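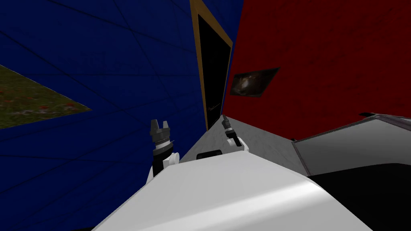

Robot's-eye view in Vornia, both grippers up, doorway ahead. Simulated.

1/ I've been using the Vornia home simulator for my two-arm work since August. I paid for it myself. A few people asked if it's worth the money, so this is a short review.

2/ What you get: a set of house interiors, a white two-arm robot model, and a scripting layer. The seat license is $800 a year. The download took most of a morning on my connection.

3/ Rooms are plain. Flat colored walls, a bit of texture, a picture hung up now and then. Fine for arm work. If you need scenes that pass for photos, look at Suleck, but it costs more and my laptop can't run it.

4/ The head view is what I use most. You get the robot's own shell across the bottom with the arms coming up over it, so you learn quickly what the body blocks. The view tilts with the robot, too. Took me a while to get used to steep walls.

5/ I ran 2,583 episodes of reach-and-grasp near tabletops. 72 ended in a physics glitch, mostly a finger sinking into a surface. Those get flagged in the log, so I could drop them with one filter.

6/ Weak spots: doorways. Interiors past a door can render almost black until you set the lights by hand. The manual gives this one paragraph. Rohani Rahman wrote a small script that does it for every room and it works for me.

7/ Support is slow but they do answer. Farah Oei on their help desk sent a fix for my gripper joint limits after nine days. It's in the current build now.

8/ I'm renewing for one more year. For a lab that wants several seats I'd ask for a quote first, the list price doesn't go down with volume. Log filter settings are in the next post.

9/ Filter: drop anything with contact depth flag = 1, keep the rest. Default threshold is fine.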